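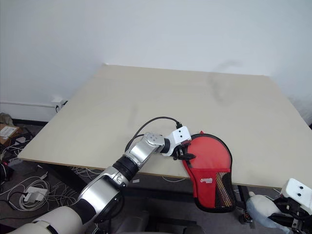
J'avais prévu une demi-heure avec Adhiambo Lyimo, on a tenu tout l'après-midi ! Il faut dire que je venais avec une vraie question de locataire : comment éclairer un salon sombre quand on n'a pas le droit de toucher au plafonnier ?

Elle a ri. « Le plafonnier, oubliez-le. Chez moi il est éteint depuis novembre, et je ne sais même plus si l'ampoule marche. » Adhiambo aménage des petits logements, surtout des locations, et son truc à elle, c'est la lumière basse – des lampes posées, à hauteur de genou ou de coude, jamais au-dessus de la tête. Dans son propre séjour, elle a gardé un vieux lampadaire Stivberg et deux appliques Triltia à pince, accrochées à une étagère. Pas un trou dans le mur.

Moi qui avais acheté la plus grosse ampoule du rayon (1000 lumens, j'étais très fière), je me suis fait gentiment reprendre. « Une seule source forte, ça écrase tout. Prenez-en plusieurs faibles et mettez-les dans les coins. Et regardez la pièce à 18 heures, assise, pas debout à midi ! »

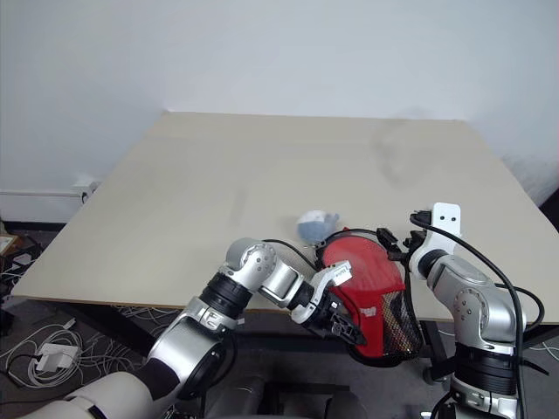
Propos recueillis par Maud, rédactrice de la rubrique Maison

Et les rideaux, alors ? Je pensais qu'il fallait du blanc, toujours du blanc. Elle préfère un lin un peu sable, celui de chez Flavwood par exemple, qui réchauffe le jour quand la fenêtre donne au nord. « Et la tringle, plus large que la fenêtre. Le tissu doit pouvoir dégager toute la vitre. »

Côté budget, elle m'a parlé d'un salon refait pour 877 euros, dont 241 de lampes, le reste étant parti dans un tapis Heitmann et de la peinture. « Le tapis, je l'ai regretté deux jours, puis plus du tout. »

En rentrant, j'ai déplacé ma lampe de chevet derrière le fauteuil du salon, juste pour voir – et elle y est toujours. Il va m'en falloir une autre pour la chambre.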